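The first thing I learned about making a stop-motion film is that my knees are too old for it. The second is that a four-minute short about a lighthouse keeper and a runaway goat will eat your whole winter if you let it, and I let it.

I got into this sideways. A friend dragged me to the Gralach, which is a one-screen theater above a hardware store with 50 seats and a radiator that bangs during the quiet parts. Once a year they turn the place over to people who make short films at home. I went expecting to be polite about it. Instead I sat there with my coat on my lap and a big dumb grin on my face, watching a sock puppet rob a bank, and by the time I got back to my car I'd already decided I was going to enter the next one (I had never animated anything in my life, not even a flip book).

So I started asking around, and everybody told me the same thing: go spend time with the Gemora people. Gemora is a little film club, 11 members at last count, and they make one short a year together and then a pile of smaller ones on their own. They argue about frame rates the way my family argues about gravy. They let me hang around for the whole build of their latest, on the condition that I'd sweep up and keep my hands off the goat.
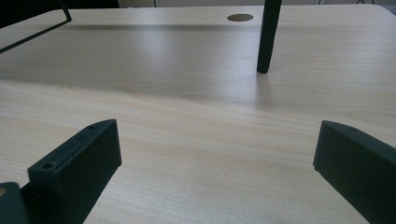
RILHAM, February

It's a quarter past nine at night and we've been shooting since lunch. We have six seconds of film. Everyone seems thrilled about this!

The club works at twelve frames a second, so every second on screen means a dozen tiny nudges, a dozen clicks, and a lot of breath-holding in between. Bump something on frame nine and you either start the shot over or pretend the goat meant to do that. I've now seen both solutions. The second one got a bigger laugh when we played it back, and it's in the final cut.

The goat is named Zacharopoulos. I asked why and got five different answers, so I stopped asking. He has a wire skeleton under a felt coat, and his ears come off — handy for the windy shots, terrible for my nerves. The night one of them went missing, we spent the better part of an hour on the floor with flashlights. It was in somebody's cuff.

What surprised me most was the sound. I'd figured you finish the picture and then drop some noises in, like sprinkles on a cupcake. The Gemora crew had recorded 212 sounds before they shot a single frame, mostly on phones, mostly in kitchens. The ocean is a bag of rice. The foghorn is a bassoon played by a teenager who'd had one lesson, and I wouldn't trade it for a real foghorn if you paid me.

We blew through the first deadline, then the one after it. There was a bad stretch when the lighthouse lamp flickered in a whole evening's worth of frames, 369 of them, and we had to decide whether to fix it or shoot it again. We shot it again. I ate a lot of pretzels and learned some new words.

My own film, since you're asking, is a minute and ten seconds long and stars a potato. It's done except for the ending. I've got the Gralach entry form stuck to the fridge, and the club has promised to lend me the rice.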